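Search this notebook
Enter keywords
Go

Last updated November 25, 2018

Chair bench, flat-pack notes, page for me and whoever picks this up after me

OK so the white chair again. I promised Kalliopi I'd write this up properly this time, and properly means before I go home, while my thumbs still remember which bits were annoying. The chair is from the Nekstead batch, the plastic one with the tube legs, and it's meant for the reading corner at Bozkurt if we ever decide it's nice enough to let people sit on it.

First thing, the table. I like the cloths! I know Hauke thinks they're a fuss, and they do creep when you lean on them, but white plastic dropped on a bare top picks up every scuff going and we've ruined enough parts that way. My only complaint is white parts on the white cloth. I put an end cap down on it in April and hunted for it through most of a lunch break. Small white things go on the dark side please, I'm going to keep saying it.

Then the poles. They look like nothing, just a smooth white tube, but a long tube standing on a table is a nuisance because it wants to lean, and if it's leaning when you start seating anything on it you'll be fighting it the whole way. Get hold of it low down, get it upright, and only then start pushing. (Ardalan holds his halfway up and swears by it. We've agreed to differ.)

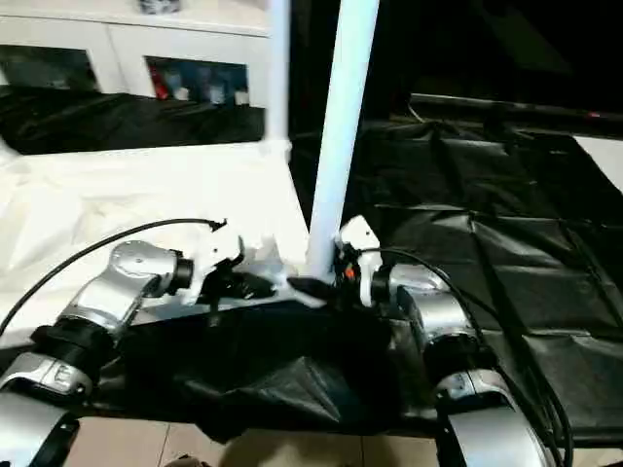 White pole at the table, slight tilt, both grippers down at the base.

Tube length on the drawing is 896 and I'd like somebody with better eyes than me to check that against the Grinov sheet, which has been copied so many times that the 8 could be a 6. Parisa has the clean copy, or had it. The bag label says 1000 but I think that's the carton size and has nothing to do with the tubes, so please don't go cutting anything on the strength of it.

Now the chair proper. Work on it upside down or on its back, whichever the leg you're after prefers. I went back and forth on this for ages and on its back wins for me, mostly because you can get into the hollow under the seat without crouching, and the rim is thick enough that it doesn't mind taking the weight. The corner sockets are the good part of the design, big rounded things, easy to find by feel. The underside is the bad part. It's deep, the edges stand up all the way along, and you're reaching over a rim to get at anything in the middle.

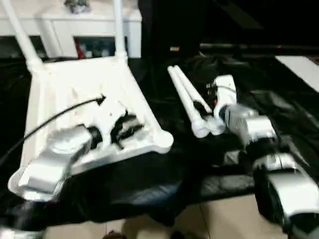 Which brings me to the legs and my one real grumble with Kestach, who sent the fittings: they're tight. Fine for a finished chair, miserable for one you want to take apart and do over. Doğukan suggested warming the ends first, and I'm willing to try it but not on the last good set. Twist while you push, keep the tube in line with the socket, stop if it squeaks.

Still to do:
- ask Parisa about the clean Grinov sheet
- reorder end caps, 60 should see us through
- wash the white cloth, cold
- find out if all 4 legs are meant to be the same length, I've been assuming yes

Also whoever borrowed the soft mallet, it lives on the hook by the sink and I'd love to see it there again. More when I've had another go at the sockets.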